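Treveck home design app adds daylight preview in April update

Treveck has released an update to Osow, its room planning app, that lets users see how a room looks at different hours before they paint or buy anything. The update is free for current subscribers, and a lifetime license now costs $1,999.

The main addition is a slider that sets the time of day. Users pick a town and a month, and the app changes the light coming through each window. Paint colors can be swapped at any point.

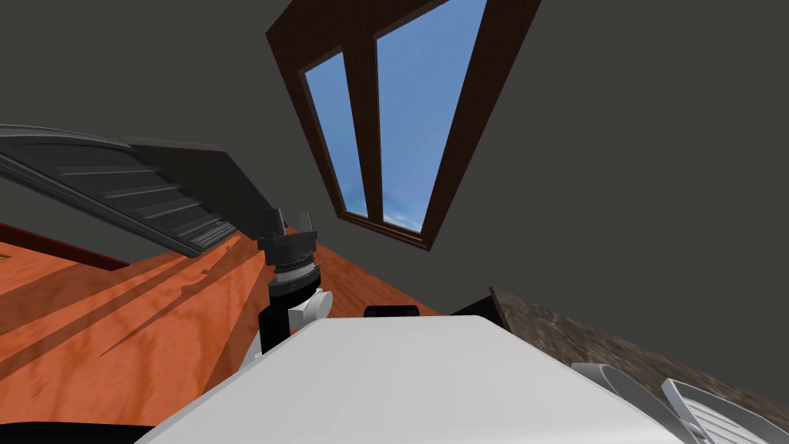

BRALLEY, April – Dark gray walls and wood window frames in deep reddish brown are among the looks users can try in the new version. The paint list has grown by 200 colors, and the app now holds over 900.

Khoa Diệp, product manager at Treveck, said dark paint was the most common request. "People like it on a sample card, then worry about it at 4 p.m. in winter," he said.

Cleiton Tavares, a painter in Bralley who tried an early version, said he would still brush a test patch on the wall before ordering paint.

A tablet version is planned for later this year. Older projects will open in version 2 without changes, the company said.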